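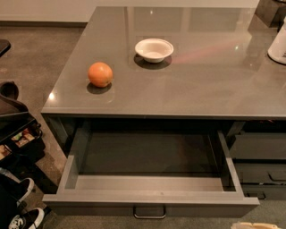
# An open drawer is a poor place to stop counting

The result that has been going around since September goes like this. A household policy trained by the Onley group was given 3,000 demonstrations of kitchen chores, then asked to do one of them in 31 homes it had never been in. The chore was to put a piece of fruit away in a drawer. The headline number is a success rate of 44 percent, and people I respect have been repeating it as if it settled something.

I've read the report twice and I don't think it settles much.

Start with what was scored. The task has four stages: find the handle, pull the drawer, pick up the fruit, put it in and close up. The 44 percent is a stage average. A run that opens the drawer and then hangs over the counter until the clock runs out gets half credit. I can see why you'd log it that way during development, when you want to know where the thing gets stuck. As a claim about tidying a kitchen it's strange. If I asked a teenager to put the orange away and came back to find the orange on the counter and the drawer hanging open, I would not say we were halfway there. I'd say I now had one more thing to do.

The full-task rate is in the report too, but only as a bar in a chart with no number printed on it. Reading off the axis with a ruler is not something a reader should have to do.

Then there's the kitchen itself. Look at the counter at the top of this page. An orange and a bowl, about a fruit's width apart, on polished gray stone or something like it. I have no quarrel with the surface, and the shine may well be hard on a depth estimate. What bothers me is how little there is to reach around. The drawer is wide and empty, so any release over it counts as a placement. Mine at home has a whisk in it that jams against the frame, and a takeout menu from a place that closed. A policy that can't cope with the whisk hasn't learned drawers in the sense most of us mean.

The defenders say clutter can come later. Maybe. But the report's central claim is about generalization to new homes, and clutter is most of what makes one home different from another. Swap the cabinets and the paint, keep the counter tidy, and you've tested whether the vision side can handle new cabinets and new paint. That's worth knowing. It deserved a narrower title.

I'm also unhappy about the baseline. Onley compares against the older Grokham controller, which was tuned for bin picking and was never meant to pull a handle. Beating it at drawers tells us nothing. The Hlongwane method, which does use a separate model for handles and hinges, is cited in the related work and then left out of the table. The stated reason is compute. It runs on a single workstation.

To be fair to them, two parts held up. The recovery behavior after a missed grasp on the handle looks real, and the plots for it are broken out home by home, with the bad homes left in. And they released the evaluation protocol, so the Grikmont lab was able to rerun a piece of it. Their numbers on the pulling stage were close. On the fruit they were much lower, and the two groups are now arguing over whether the lighting was to blame.

I would like to see three changes before anyone quotes this again. Print the full-task rate next to the stage average, in the same size type. Put things in the drawer. Run Hlongwane on the same homes, even if it's only a handful of them.

Until then I'd describe the result as a decent drawer opener with an uncertain future in fruit. Onley is presenting an update on Friday, and I'll be reading the appendix first.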